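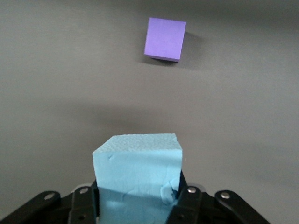
Sulastri Manurung reckons you should never glue a foam block back together, just cut a new one, and she's probably right but I'm too stingy for that. Offcuts are free. Glue is cheap. Anyway.

Foam blocks, then. Kids' stacking, propping up small jobs while the paint dries, stopping drawers from rattling. I keep a tub of them by the bench. Notes below, in no real order, typed up before school pickup.

Cutting
New blade. Not the one from last time, a new one. Old blades drag and you get crumbs all through the garage. Snap-off knife, long blade out, several light passes against a metal ruler. Don't saw at it. Mark all the way round first or your cube comes out a wedge.
Size: 5 cm is good for little hands and you get a fair few out of one offcut. Smaller than that and they go under the couch for good. Under-threes put everything in their mouths and foam bites off easily, so not for them, whatever size.

Edges
Fine sandpaper flat on the bench, move the block, not the paper. Two or three strokes a side. 200 grit or near enough. Go coarser and it tears little holes. Mask on, window open, vacuum straight after becuase the dust clings to everything, jumper included.

Colour
Water-based only. Spray cans from the shed will melt most foam, learnt that on a Friday night with guests coming. Test on a scrap. Leftover wall paint is fine, same with kids' acrylic. Thin coat, dry, thin coat. Thick paint fills the pores and then peels off in a skin.
Different colour for each size if you make more than one size. Saves sorting later. Light colours show every grubby mark, just so you know.

Glue
PVA for foam to foam, takes overnight, weigh it down with a tin of beans. Foam-safe construction adhesive if you're in a hurry. No superglue, it eats a hollow and then dosen't hold.

Cleaning
Damp cloth, drop of dish soap. Cut foam grabs dirt in the pits so use an old toothbrush on the bad spots, soft one. Never the dishwasher. Painted wood ones same deal, wipe and dry, don't soak or the corners swell.

Work surface
Plain flat one, wiped down first. Grit on the bench ends up pressed into the foam. Old Onwood shelf does me, smooth side up. Move the lamp to the other side from your cutting hand or you're working in your own shadow and the line dissapears.

Storage
Tub with a lid, out of the sun. Goes yellow and chalky on a windowsill. Away from the heater too. Nothing heavy on top or they dent, and dents don't come out.

Small scraps: bag them, tie the bag, then bin. Loose ones blow right down the street on bin day. Ask me how I know.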